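Hosow Household and Shop-Floor Chores Set: Data Card

Version dated 2018-08-10. Maintained by Hanne Bundgaard and Kane Sheehan.

Purpose

The Hosow set was compiled to help answer a plain question: which everyday chores can a machine with one arm and a two-finger gripper carry out today, and which still need a person? It is intended for research groups and for employers considering such equipment. It is not a safety standard and should not be cited as one.

Contents

The set holds 681 recorded attempts at 20 chores. Of these, 320 are household chores such as wiping, folding and putting away. The remainder are shop-floor chores, including sorting parts, labelling shelves and writing on a notice board. Each attempt is supplied with the arm's joint positions, the gripper opening and the view from a small camera at the wrist.

Writing is included because it is a common request from workshops and is harder than it looks. The marker must be held firmly along its barrel, and the tip must meet the board with light and even pressure.

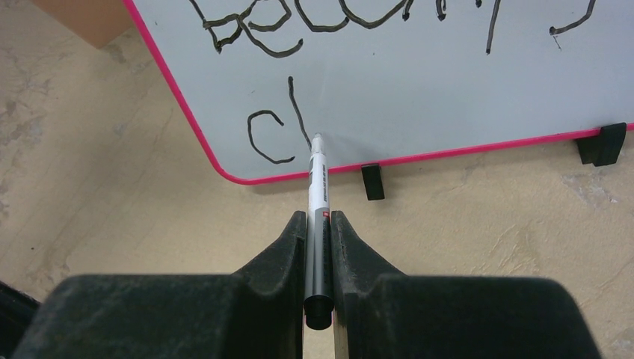 Boards are not always level or flat against the surface beneath them, and a small error in height can leave a gap in a stroke or a heavy dot at its end. Attempts showing either fault have been kept. Legibility was judged by two readers working separately, Glenys Pilkington and Yoon-hee Hyun, and both marks are given.

Known limits

A total of 178 attempts were stopped early by the operator. They are flagged in the index and should be left out when success rates are worked out. All recordings were made at one site, under indoor lighting. Cloth and other soft goods are thinly covered, and no chore involves hot liquids or sharp tools.

Results on this set should not be taken as evidence that a machine can work unattended.

Changes and contact

A revised index is planned for September. Corrections should be sent to Roy Bickerstaff at the Hosow project office, quoting the attempt number.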